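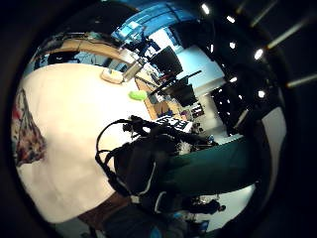
**Ticket:** Part family import drops sizes after template change
**Product:** Tultier, parts catalog module
**Opened by:** Sekar Manurung, Namwood drafting group
**Handled by:** Ningsih Santoso
**Status:** Closed, with grumbling
**Opened:** February 25, 2020

**Problem as reported (Sekar)**

We rebuilt the Purba pipe bracket family over the break. The size table has 4000 rows. After import, the catalog shows 3264. No error, no warning, just a green check mark and the word "Complete," which I suppose is true of something.

I have restarted Tultier. I have restarted the computer. I have restarted the other computer, which isn't involved but was looking at me.

**First reply (Ningsih)**

Thanks, Sekar. Please send:

- the family's XML file, from before and after the rebuild
- the import log (Tools > Catalog > Show Log)
- whether anyone edited the XML by hand

**Sekar**

Files attached. The log is one line long and says "Import finished." Regarding hand edits: define "anyone."

**Ningsih**

The person who added the blank line in the middle of the units block. It's harmless, but it has a certain style.

The log is short because detail logging is off by default. Set `LogDetail` to 2 in the catalog settings file, clear the cache folder and import again. Clear it by hand. The Clear Cache button clears the list of things in the cache.

**Sekar**

Done. The log is now enormous. Near the top:

```
Reading template: BRACKET_PURBA_V2
Required field WALL_OFFSET: ok
Required field FINISH_CODE: ok
Building key from: NOMINAL, LENGTH
Duplicate key, row skipped
Duplicate key, row skipped
Duplicate key, row skipped
```

And so on in that spirit.

**Ningsih**

There's our thief. Tultier builds a key for each row and keeps the first row that uses it. Your old template built the key from `NOMINAL`, `LENGTH` and `FINISH_CODE`. The new one leaves out the finish, so a galvanized bracket and a painted one of the same size count as the same part, and the second one goes over the side.

Did the new template start from the Morketus starter file?

**Sekar**

It did. It was described to me as "clean."

**Ningsih**

It's very clean. It has hardly any keys in it.

Try this on a copy of the family:

1. Open the template and go to Key Fields.
2. Add `FINISH_CODE` after `LENGTH`. The order matters, as your existing drawings look parts up by the full key string.
3. Save, close the template editor, and close the catalog window too.
4. Clear the cache folder.
5. Import with "Replace all rows," not "Merge."

**Sekar**

Followed the steps. Now it imports nothing and says "Key field type mismatch." It does still say "Complete" afterward.

**Ningsih**

Sorry, I should have caught that in your file. `FINISH_CODE` is stored as a number in the new template and as text in the table. Finish 040 turns into 40 along the way, and the check fails. Change the field type to Text in the template and repeat from step 3.

**Sekar**

All 4000 rows are in. I opened the first 1000 and spot-checked the lengths and finishes against the spreadsheet, and they match. Finish 040 has its zero back.

One leftover: a December drawing still shows three brackets as "Part not found." Those were placed while we were testing the new template, before I noticed anything was missing.

**Ningsih**

Those carry the short key. Select them, run Swap Part, and choose the right finish from the list. Updating the drawing won't fix them, although the Update button will cheerfully say it has.

**Sekar**

Swapped. Drawing is fine. Please close, and please ask someone to consider a message other than "Complete."

**Closing note (Ningsih)**

Cause: finish code missing from the key fields, then set to the wrong type. Both came from the starter file. Request filed to have skipped rows reported in the import window. There is already an older request for the same thing, marked "Complete."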